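Section 4: Setting Up the Cup Basket and Table

This section covers the Sima wire basket and the Wododeo metal-lined cups supplied with the Brirnance table kit. Read it through before you load the basket for the first time. Table assembly is in Section 3. Washing instructions for the cups are in Section 5.

4.1 Before you start

Check that the table is standing level. Press down on each corner in turn. If the top rocks, go back to Section 3 and adjust the feet before you put any cups on it.

You will need:

Table, assembled
Wire basket with handle
Cups
Two soft cloths, one for damp wiping and one for drying
Mild dish soap

Take the cups out of their paper sleeves and recycle the sleeves. Do not use a box cutter on the tape around the basket – it will scratch the coating on the wires. Peel the tape by hand from the folded end.

Wash all cups in warm soapy water before first use, and dry them inside and out. Water left in the bottom of a cup will drip through the basket onto the wood when the basket is carried.

4.2 Placing the basket

1. Wipe the tabletop with a damp cloth, following the grain. Dry it straight away with the second cloth.

2. Run your palm across the underside of the basket. If you feel a wire end or a rough spot in the coating, do not use the basket on the table. Contact your dealer for a replacement.

3. Set the basket down flat toward the far side of the table. Lower it by the handle and do not let go until the whole base is resting on the wood.

4. Leave the near half of the table clear. You need this space for your hands and for any cup you are about to load.

5. Check that no part of the basket hangs over the table edge. Keep a gap of 4 cm or more between the basket and the edge on every side.

CAUTION: Do not slide a loaded basket across the table. Lift it. Grit caught under the wires will leave lines in the finish, and these cannot be polished out with ordinary furniture polish. 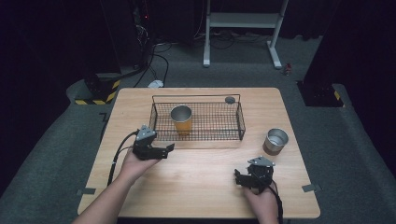 Can the basket be left on the table all the time?
It can stay there as long as the wood underneath is dry. Lift it once a week, wipe below it and put it back in a slightly different spot so the colour of the wood stays even.

4.3 Loading the cups

The cups come in more than one shape. The tall tapered cups tip more easily than the short wide ones, so they go in first and sit against something.

1. Pick up one tall cup by the outside wall. Keep your fingers off the rim.

2. Lower it into the basket base first, toward one side, and leave room beside it. A tapered cup will often lean a little on the wires. This is normal and does no harm.

3. Pick up the wide cup with a hand on each side, just below the rim. The wide cup is heavier than it looks.

4. Bring it in over the open side of the basket, away from the handle. If you come in from the handle side you will knock the cup against the loop.

5. Set it down beside the tall cup. The two rims should not touch. If they do, move the tall cup closer to the side of the basket.

6. Let go with both hands at the same time. Letting go with one hand first can swing the cup into its neighbour.
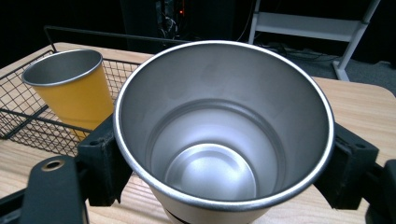

Fig. 4-2. Wide cup held below the rim, with the yellow cup in the basket to its left.

NOTE: Cups may be stored upright or upside down. Upright is better if the cups are used every day. Turn them over if the basket will sit for more than 9 days, to keep dust out.

NOTE: The faint circular step partway down the inside of the wide cup is part of its shape. It is not a dent or a crack. It may be used as a rough fill guide for hot drinks, though we recommend a measuring cup for recipes.

CAUTION: Do not stack one cup inside another. The inner cup can lock in place, and pulling them apart may bend the rim. If two cups do become stuck, do not twist them or pry them with a knife. Put cold water in the inner cup, stand the outer cup in warm water and wait. Repeat if needed.

4.4 Carrying the basket

1. Check that every cup is empty.

2. Hold the handle with one hand and support the base with the other.

3. Keep the basket level and carry it close to your body. The sides are low, and a tall cup will go over if the basket is tilted.

4. Set the basket down before opening doors or cupboards.

The maximum load is 4 kg. The basket is meant for cups and other light tableware. Do not use it to carry full bottles, candles or anything straight from the oven.

4.5 Clearing the table

Do this at the end of each day of use, or whenever something has been spilled.

1. Return all the cups to the basket, then lift the basket off and put it on the counter or another firm surface.

2. Brush off crumbs with a dry cloth. Don't use a scouring pad.

3. Wipe the whole top with a well-wrung damp cloth, working along the grain from one side to the other.

4. Pay attention to the rounded corners, where soap tends to collect along the edge.

5. Dry the surface fully and wait 30 minutes before putting anything back.

6. Look across the wood at a low angle with a lamp or window on the far side. Smears will show up as dull patches in the sheen. Wipe them again with the dry cloth.
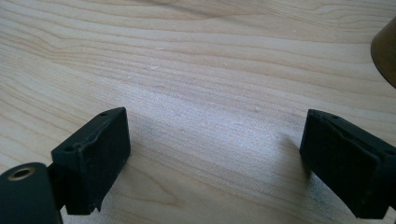

4.6 Marks, rings and stains

Darker bands and wavy lines in the grain are natural to the wood. They vary from one table to the next and are not covered as defects.

White rings come from heat or moisture. Leave the area uncovered for 18 hours. Many light rings fade without treatment. If the ring is still there, rub it gently with a dry cloth along the grain.

Coffee and tea should be wiped up at once. For a dried spill, lay a damp cloth over the spot for a few minutes, then wipe and dry. Do not use bleach, vinegar or spray cleaners on this finish.

Grey marks from metal rims can usually be lifted with a drop of dish soap on a damp cloth. Rinse the cloth and go over the area a second time to remove the soap.

Scratches deep enough to catch a fingernail need refinishing. See the Kennedy finish guide packed with the table.

4.7 Spare parts

Baskets and single cups can be ordered separately. Have the model name of your table ready, as the basket for the smaller table has a different handle. Write to Yvette Desjardins in parts and service, or to Gordon MacPherson for questions about the finish.

Section revised September 11, 2026. Replaces the March sheet.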